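Zokbridge suspende a célula Caron depois de uma falha na recolha de peças e conta o que aconteceu

Soltorberg, 29 de agosto de 2020

Normalmente escrevo estes comunicados para contar novidades boas, e desta vez não é o caso. A Caron, a nossa célula robotizada de recolha de peças em caixa, está parada por decisão nossa e vai continuar parada até termos a certeza de que o problema ficou resolvido. Ninguém se magoou, o que me deixa dormir, mas houve um braço a puxar por onde não devia e isso chega para falarmos do assunto em público.

Começo pelo princípio. A Caron faz um trabalho que parece fácil e que dá dores de cabeça a toda a gente deste ramo: mete a garra dentro de uma caixa metálica aberta, procura peças compridas que estão lá espalhadas de qualquer maneira e tira-as uma a uma. No ensaio para o projeto Brirau tínhamos programado uma série de 700 ciclos seguidos. No ciclo 297 o feixe de cabos que acompanha o braço prendeu-se no cabo de um dos grampos de mola que seguram a caixa à mesa. O braço continuou a descer, o feixe esticou, o grampo saltou e a caixa rodou uns bons centímetros antes de o sistema perceber que havia alguma coisa errada.

E é aqui que está a parte que mais me custa escrever. A paragem automática devia ter disparado assim que o esforço no punho passou o limite, e disparou tarde! O limite estava configurado para a garra antiga, mais leve, e quando trocámos a garra em janeiro esse valor ficou como estava. Foi erro nosso, de configuração e de verificação. Quem estava de serviço carregou no botão de emergência quase ao mesmo tempo que a máquina parou sozinha, e fez muito bem.

O grampo foi cair dentro da zona vedada, a uma boa distância das pessoas. Gostava de dizer que foi tudo mérito da vedação (que cumpriu, é verdade), mas também houve sorte, e não me sinto bem a contar com a sorte num comunicado de segurança.

Depois fomos ao registo. Passámos a pente fino os ciclos que a célula fez desde a troca da garra, 631 ao todo, e encontrámos outros casos em que os cabos roçaram na borda da caixa sem prender. Nenhum deles gerou alarme. Quer dizer que tínhamos os avisos à nossa frente e que o programa, tal como estava, não os tratava como avisos. Já mudámos isso: qualquer contacto dos cabos com a caixa ou com os grampos passa a contar como incidente, com paragem imediata e verificação por uma pessoa antes de voltar a arrancar.

O que muda na célula, então. Os cabos vão ser encaminhados por um suporte novo, mais alto e mais junto ao braço, para não sobrar laço quando a garra trabalha no fundo. Os grampos de mola saem e entra uma fixação baixa, aparafusada à mesa. O limite de esforço foi recalculado para a garra atual, e o programa recusa-se a arrancar se a garra montada não for a que está declarada. Esta última alteração já a devíamos ter feito há muito tempo, e foi a equipa de manutenção que insistiu nela até eu me calar.

Sei que há clientes à espera do Brirau e que o atraso incomoda. Já falámos com todos, um por um, e a reação foi bem mais simpática do que eu temia (obrigado, a sério). Não vou prometer uma data que depois tenha de corrigir. A condição para voltarmos é esta: 2.000 ciclos seguidos, com a caixa cheia e com a caixa quase vazia, sem um único contacto dos cabos. Se houver um, a contagem volta a zero. As outras células da Zokbridge usam um percurso de cabos diferente, mas mandámos verificar os limites de esforço em todas, e onde havia dúvidas a célula ficou parada até a verificação acabar.

A situação mais difícil, para quem gosta destes pormenores, é com poucas peças na caixa. As barras ficam deitadas no fundo, algumas encostadas às paredes, e o braço tem de descer muito, com os cabos todos a dobrarem-se por cima da borda. Foi nessa posição que a falha apareceu e é por ela que os novos ensaios vão começar.
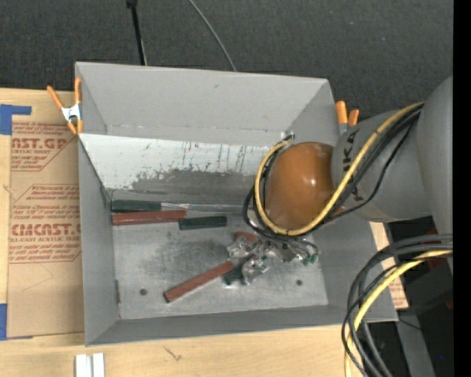
Também vamos repetir essa descida a velocidade reduzida, com as barras em posições diferentes, antes de passarmos à velocidade normal. O relatório completo da falha segue para os clientes assim que estiver fechado, e quem trabalha com células parecidas e quiser uma cópia só tem de a pedir ao gabinete de comunicação da Zokbridge, em Soltorberg.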